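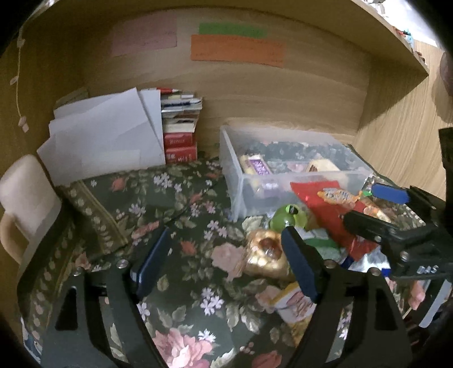
Pundonstead Memory Tables
Progress report to the Fumora Fund
Prepared by Edith Escobar, project lead
2020-03-26

Dear friends at Fumora,

I had meant to get this to you a little sooner, and I had meant for it to be shorter, but those of you who read my first letter will know how that usually goes. There is good news in it and some that is less good, and I have tried not to hide the second kind behind the first.

For anyone new at your end: the grant pays for us to record the people who worked at the Trorska mill before it closed, and the families who lived in the row houses behind it, and to put those recordings somewhere the town can get at them. We do most of it sitting at a table with coffee and something sweet. People talk better with a cup in front of them, and they talk better still when there are two or three of them together and one can tell the other she has it all wrong.

Where we are

We have 436 minutes of finished recordings, by which I mean recordings that have been listened to all the way through, cleaned up where a truck went by or a chair scraped, and signed off by the person speaking. There is a further stack that has been recorded and not signed off. I am leaving it out of the figure on purpose, as I got scolded (kindly!) last year for counting eggs.

From those recordings Lizeth Carhuamaca has typed up 242 pages of transcript. I can't say enough about Lizeth. The dye house people use words I had never heard in my life, and she has kept a running glossary so that "scouring" and "the jig" and "a dead batch" all mean the same thing on page one as they do at the end. She also types the Spanish interviews in Spanish first and translates afterward, which takes longer and was her idea, and I am very glad we listened to her. The jokes survive that way, or more of them do.

The interviews fall into a few natural bunches. The weave room is the best covered. We have looms from every angle, the noise of them mostly, and how everybody learned to read lips and then kept doing it at church. The dye house is coming along. The office is thin. I had thought office people would be the easiest to find, since they kept the lists, but several moved away when the mill was sold and the ones who stayed have been shy about it. There were some hard feelings around the final paychecks and I don't think they have all gone. I would rather wait a while for those conversations than push.

The row houses have surprised me. I wrote that part of the proposal in a hurry, as you may have guessed, and it has turned into the heart of the thing. Children who grew up there remember the color of the creek depending on what was being dyed that week. Two sisters disagreed for most of an afternoon over whether it ever ran green. We have left the whole argument in.

The one that changed our plans

I want to tell you about the afternoon with Alcides Alvarado, because it has a bearing on the budget. Mr. Alvarado fixed looms on the second shift. He had agreed to give us an hour, and at the end of the hour he asked whether we wanted to see the notebooks. It seems he had written down every repair he made, with little drawings, and his wife had kept them in a hatbox in the hall closet. They are lovely things. The paper is cheap and going brown at the edges, and a couple of the covers have come away, but the pencil is as clear as can be.

He does not want to part with them and I would not ask him to. He has agreed to let us scan them at his kitchen table a few at a time. So we have moved part of the money you gave us for a second microphone into a flat scanner and some archival folders, and I am asking you here, properly and in writing, to approve that change after the fact. I did phone first and was told to put it in the report, so I am putting it in the report.

Kai-wen Man has taken on the scanning. He is careful and he is slow, and both of those are what we need. He brings a clean cloth, he washes his hands, he does not eat until the notebooks are put away. Mr. Alvarado has started telling him what each repair was about as the pages go through, so we now run the recorder during the scanning too, and that may end up being the best interview of the lot.

Putting it all online

This is the part I find hardest to write about, as I do not understand all of it. The recordings and transcripts are to live in Lubis, the catalog our county library uses. The good side is that the library will look after it when we are gone. The less good side is that every recording has to be entered by hand with a title, a date, a list of subjects and a permission form, and that if you step away from the desk for too long it forgets what you typed. I lost a whole morning that way and I said some things I would not want transcribed.

Nidia Huamán at the library sat down with us and made a one-page sheet of steps, and it has helped enormously. Five interviews are now fully entered and can be played by anybody with a library card. The rest are waiting their turn. We had hoped to be further on than this, and I own that. My estimate was based on the typing and I left out the subject lists, which have to match the library's own wording. "Loom fixer" is not a subject, I have learned. We are still discussing what he should be instead.

The money

You will find the full sheet enclosed, so I will only give you the one number here. We have $974 left unspent from this grant. Nearly all of that is spoken for, with the largest share going to Lizeth's hours on the remaining Spanish tapes. The coffee line came in under what we expected because people will not stop bringing their own baking. I have stopped trying to prevent it.

We have not spent anything on the printed booklet yet. I would like to hold that money until the office interviews are either done or clearly not going to happen, so that we know what the booklet is. A booklet with a hole in the middle of it would bother me every time I saw it on a shelf.

What has changed this month

As you will have guessed, we have stopped meeting in person. Most of the people we record are past seventy and some a good way past, and we put everything on hold as soon as it was plain how things were going. The scanning has stopped too. Kai-wen has been making his calls to Mr. Alvarado by phone instead, and the two of them go over pages that were already scanned. I gather the calls run long.

I had planned an open afternoon in April, with the recordings playing and the weave room people as guests of honor. That is put off, and I don't want to promise you a new date I can't keep. In the meantime here is how we mean to use the weeks:

Lizeth will carry on with transcripts at home, where she has always done most of them anyway.

Nidia and I will go on with the catalog entries, and she thinks we can clear a good part of the waiting pile if I type the subject lists and she checks them.

I will write, on paper, to the people we have recorded. A few of them live alone, and I would like them to hear from us about something other than a permission form. If you would like to add a line from Fumora to those letters, send it to me and I will copy it out gladly.

We will try one or two interviews over the telephone. The sound won't be as good. I am a bit doubtful about it, to tell you the truth, as so much of what we get comes from two people at one table setting each other off. But one of the office ladies has said she might prefer it, with no one looking at her, and if that is what opens that door I will take back everything I have said about telephones.

What I would ask of you

Approval for the scanner and folders, as above. And, if it can be done, an extension on the end date with no extra money attached. I would sooner hand you a finished thing late than most of one on time, and I hope you feel the same way.

Thank you for your patience with us, and for the note you sent after the first recordings went up. I read it aloud at the table and the weave room ladies made me read it twice.

Warmly,
Edith Escobar
Pundonstead Memory Tables

Comments (4)

rowhouse_kid
The creek DID run green. I had the sneakers to prove it until my mother threw them out.

M. in Ohio
My grandmother was in the payroll office and moved out here with us. She might talk to you by phone if you still want office people. How do I get in touch?

Edith Escobar
M., yes please! Leave word with Nidia at the library desk line and she will pass it to me. Tell your grandmother there is no hurry at all.

second shift
Alcides fixed my loom more times than I can remember and he always did write it down after. We used to tease him for it. Glad he kept them.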